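Hema Kamath
Okay friends, the play kitchen thread has arrived. I've been promising this one since December and I finally have things to show you!

Some background for new people: I run the pretend play table at our little toy library in Dunutthorpe. The old food box was chaos (131 pieces, half of them chewed, one pizza slice with no topping). So I started over with a tiny set and I love it so much.

The rule I gave myself was colors a three-year-old can name, and nothing that needs batteries. Plates, a board, a bit of fruit. Done!

Wajid Swati donated the plates, in mint green, yellow and pink, and they are SO cheerful together. I keep lining them up when I walk past.

A few looks at the table, and then I'll get into the fruit: 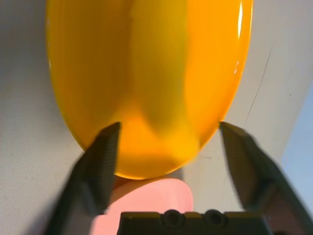
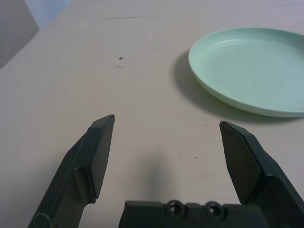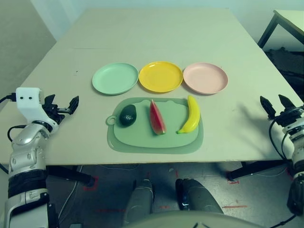

All three fruits are on the board in that last one, banana included. One more:
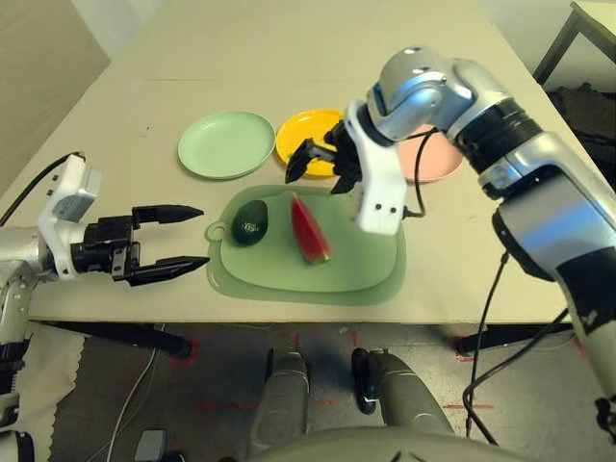

Last edited August 23, 2020

Fruit time. The watermelon wedge is my favorite by a mile. Red, pointy, a bit of rind, and you can tell what it is from across the room. Kids pretend to spit the seeds. Every single kid. I have no idea who teaches them.

The avocado I wasn't sure about! I thought it would get ignored next to the bright stuff. Nope, it gets "mashed" about as often as anything gets eaten, and one boy served it to his grandpa on the pink plate with great ceremony.

Bananas are phones. I've stopped fighting it.

The green cutting board does a lot of work for one flat thing. Put fruit on it and it's a kitchen. Put the plates behind it and suddenly there's a cook on one side and customers on the other, and somebody is taking orders. I also like having that hanging loop at the end, so I'm going to put up a low hook by the shelf and see if they use it.

Setup, for those who asked: three plates in a row at the back, board in front, fruit spread out with a bit of space. I leave it like that at the start of each session. Matching colors happens all by itself (banana to the yellow plate, usually within a minute).

Cleanup is a sink of warm soapy water, then a towel. The old box used to take me a whole evening.

Next on my wish list: cups, a loaf of bread that comes apart, maybe a lemon. Danang Jugah says there's a bag of play food at Pralla that needs a home, so I'm going over to dig through it.

If you've got a piece of pretend food your kids were completely devoted to, tell me what it was. I want to hear about the weird ones too!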